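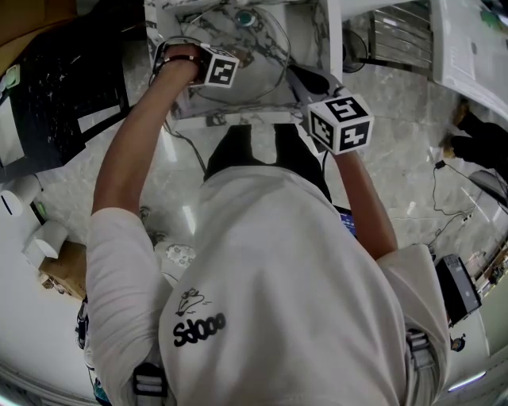 The Wrong Face of the Cube
A replacement tracking marker at Pagano put a robot arm into a table. Finding out why took 19 days.

30 October 2025

The arm stopped itself, and the damage was small. During an evaluation run in March, a two-armed robot at the Pagano manipulation lab reached for the lid of a dish, closed its right gripper correctly, and then drove the wrist down and sideways into the tabletop. The joint torque limit tripped. One gripper finger cracked at its mounting screw, and the table lost a chip of surface the size of a fingernail. The operator standing at the emergency stop had not yet pressed it.

The controller log showed no hardware fault. Encoders agreed with commanded positions up to the moment of contact, the force sensor was within calibration, and the network had dropped no packets. The arm had gone where the policy sent it. Pagano's engineers repeated the task at a quarter of normal speed with foam over the table, and on the third attempt the wrist began the same motion.

The policy had been trained without the robot present. Pagano, like many labs now, collects its demonstrations from people. An operator wears a camera rig on a shoulder harness and performs the task with a handheld gripper. A rigid cube carrying square fiducial patterns is fixed to the gripper. Software finds the patterns in the video, solves for the position and angle of the cube, applies a fixed offset to get the gripper tip, and writes the result as the motion the robot should learn. The method is cheap and quick. It also means that every error in the cube becomes an error in the label.

The rigs came from Poro, a small supplier that sells the harness, grippers and cubes as a kit. The recording and pose software, Prukance, is licensed separately. Pirnex, a test house that normally works on industrial light curtains and interlocks, was brought in after the second week, when the lab and its two suppliers had each shown that their own part worked to specification.

Pirnex started with the training set, which held 800 demonstrations of the lid task. Replaying the labels against the video showed that most were sound. In a minority, the recorded gripper pose rotated sharply for a few frames and then rotated back. The gripper in the video did nothing of the kind. The jumps were found only in sessions recorded with one particular cube, a replacement fitted after the original was dropped and lost a corner.

The replacement had been made from the correct artwork. Each face carried a valid pattern, and each pattern decoded to the identifier expected for that cube. Two adjacent faces, however, had been applied in each other's places. On the original cube, the geometry file and the object matched. On the replacement, they matched for all but those two faces.

A fault of that kind ought to be loud. With three faces in view, the solver has enough corners to notice that they can't all belong to the same rigid body. The reprojection error goes up and the frame should be rejected. Prukance does this, but it does it in two stages. Before the final check, an outlier filter drops any face that disagrees with the rest. If two correct faces and one wrong one were visible, the wrong one was discarded and the pose came out right. If only a single swapped face was visible, there was nothing for it to disagree with. The solver returned a clean pose with low error and high confidence, turned by the angle between the two faces.

That left the question of when a single swapped face would be seen alone. In the lid task, the operator bends over the table and turns the wrist toward the end of the reach. The forearm and the gripper body hide part of the cube, and for a short time the camera is left with one side of it. The wrong labels therefore collected at one point in the task, directly after the grasp. Scattered at random, they would probably have been averaged away in training. Grouped as they were, they formed a consistent instruction, and the policy learned it.

A smoothing filter made matters worse. Raw jumps of that size would have been obvious to anyone plotting the data. Prukance applies a smoothing window by default, which turned each step into a fast but continuous sweep. The lab's own screening looked for discontinuities and found none.

The acceptance check for new cubes was also too narrow. Technicians held the cube at arm's length in front of the camera, confirmed that all its identifiers were read, and measured the position against a fixed jig. The tolerance was 3 millimeters and the replacement passed. The check measured position with several faces in view and did not test orientation one face at a time.

Pirnex listed 12 corrective actions in its report. Several are ordinary housekeeping: serial numbers on cubes, the serial number written into each session file, and retirement of any cube with lifted or damaged edges. The more useful ones concern the software. Single-face poses are now flagged and held to the previous multi-face solution, and a turn faster than a human wrist can plausibly make invalidates the segment. Smoothing has been moved after screening. Poro has changed its artwork so that neighboring faces carry a printed edge mark, and a swapped pair can be caught by eye - provided the person applying them looks.

On the robot side, Pagano has added a limit plane above the tabletop that is enforced by the controller and can't be changed by the policy. The lab had such a plane on its older arms. It was left out of the configuration when the cell was rebuilt, on the grounds that the task involved contact with objects on the table and the plane produced nuisance stops. It has been reinstated with a small clearance and a reduced speed zone above it.

The affected sessions were re-solved from the original video using a corrected geometry file for the replacement cube. Most were recovered. The retrained policy has since completed the lid task at full speed without the wrist motion, although the foam was left on the table for the first week of trials.

One item in the report remains open. Sessions recorded before the change do not say which cube was used, and the lab's archive contains other tasks collected on the same rig. Pagano is checking those by replay, session by session, and has withdrawn the policies trained on them until the work is finished.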